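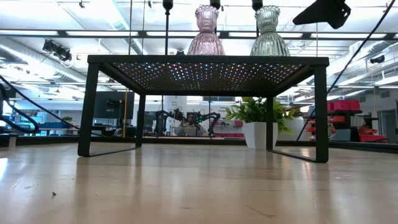 Second week at the new flat, evening

Rain since before six this morning and it has not let up. I walked to work anyway. The number 14 bus was standing at the bottom of Sarmiento Street with its doors open and no driver, and I didn't feel like waiting to find out why. My left shoe leaks at the toe. I have known this since December and keep putting it on.

Work was slow. The parts order for Bikow came in one box short and I spent most of the morning on the phone about it. They say it left their warehouse complete. We say it didn't get here that way. I wrote down the time of each call in the margin of the delivery note, in case it matters later. Lunch was the rest of the barley soup, cold, as the microwave was taken and I couldn't be bothered to stand there.

On the way home I stopped at the bank machine and checked the balance. 1140 left after rent, and the deposit on the old place still hasn't come back. I wrote to the agency again when I got in, my third letter. I kept it short. I listed the dates, the amount and the account number, and said I would like an answer by the end of the month. I took out the sentence about the boiler. It was true but it made the letter sound angry, and I would like the money more than I would like to be right about the boiler.

The flat

I have been making a list of what is still wrong here. The bathroom door sticks. The window in the bedroom closes but doesn't lock. There is a smell in the hall cupboard that is either old paint or something under the floor. The radiator in the front room knocks when it starts up, then stops after a few minutes. I slept through it last night for the first time.

What is good is the light. Even with the rain, the front room was bright enough to read in until past four on my day off. The old place never got that, being on the courtyard.

I keep thinking about tables. I had none of my own when I moved, only the folding one, and I've been looking at light wood with some grain to it, and dark mats so the heat of a plate doesn't mark it.

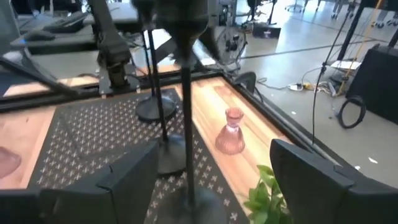
The folding one will do until spring. It wobbles if I lean on the corner, so I don't lean on the corner. I measured the wall under the window twice and wrote the number on the back of an envelope, then put the envelope out with the recycling and had to go down to the bins in my socks and sandals to get it back.

The kitchen is the harder problem. There is one short counter and the sink takes up half of it. Everything I own ends up in a pile next to the kettle. A shelf that stands on the counter would help, something with legs, so plates can go on top and the bread and tea underneath. The shop by the station had a Zurnix one for 51, which is too much for a shelf. I'll look at the Breruvlow market first. People sell that kind of thing there for almost nothing if you get there early.
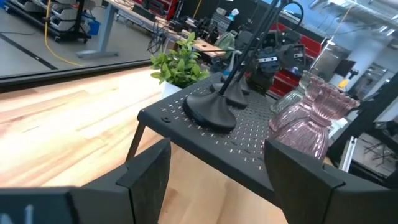
Black metal riser with a perforated top, the sort I want for the counter.

Made eggs for supper and ate them standing up. Then I washed the pan, wiped down the stove and unpacked one more box, which was nearly all cables. I don't know what half of them belong to. I kept the ones with a label and put the rest in a bag by the door.

The upstairs neighbor was practicing the piano again, the same piece as last week, and getting further into it before stopping. I left the radio off so I could hear. It stopped at nine and then there was just the rain.

Things for tomorrow. Call Bikow before ten. Ask at the hardware store about a window lock. Buy onions, matches and light bulbs, the small screw kind. Take the shoes in, or at least find out what it would cost to have them done. Post the letter – it's on the shelf by the door with the stamp already on it.

Bed now. The alarm is set for six.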